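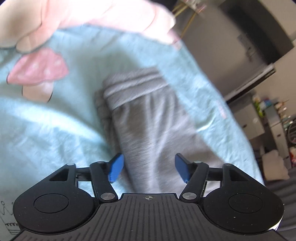 Benedita Morais
Co-owner, Allico Wash & Fold
October

My uncle Settimio Vitale opened Allico with eight washers and a coffee pot, and I spent most of my childhood Saturdays on a stool by his counter, matching other families' socks. We've grown a bit — 69 machines now, plus a mending table that Renzo Marino keeps busy all week long — but we still wash every household's clothes separately, and we still fold by hand. Baby blankets and work pants get the same care. Drop off before 9 a.m. and you'll usually have everything back by supper. Come by on a Tuesday if you'd like to chat a while, it's our slow day and the coffee is (I promise) much better than it used to be!

Contact us | © Allico Wash & Fold | Back to top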